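About Us

Windia Kitchen School. Small place, long tables, plenty of dishes. Opened in October with 3 classes a week and one sink, and we've got 13 now. Still one sink, but a bigger one.

We teach plain everyday cooking and the part that comes after. Cleaning up is in every class, start to finish, it's not an extra. Scrape, sponge, rinse, dry, put away. Most people who sign up for the Linis evenings (our cleanup course, 3 sessions) say they never got shown how to do it. So we show it. Which side of the sponge for what, when to change the water, how to stack so the rims don't chip.

Plates and sponges, at the table:
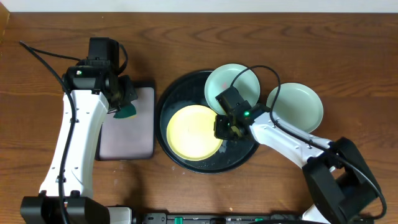
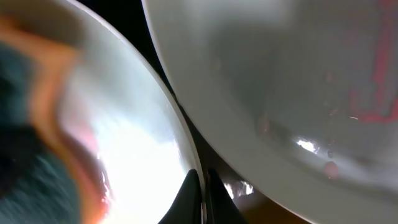
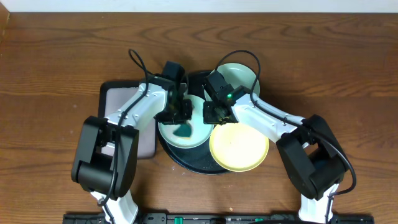
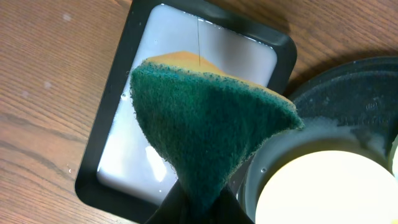

Class size is 19, tops. We tried more once and it was elbows everywhere. Aprons are ours, you don't need to bring one. Closed shoes please. Tie long hair back.

Whats on at the moment: Soups and Stews, Bread for Busy People, Linis evenings, and the Zúñiga table, a long slow lunch that everyone cooks and everyone washes up after. Book early for that one, it goes fast.

Where we are: ground floor of the Utden building, door on the parking lot side. Ring twice, the bell sticks. Parking is free after class starts, before that use the meter.

Gift cards at the front desk. Group bookings too, just ask, we need the head count and any allergys a week ahead. Cancel up to the day before and we move you to another class, no fee.

Page updated 12/11/2020. New class list going up soon, check back.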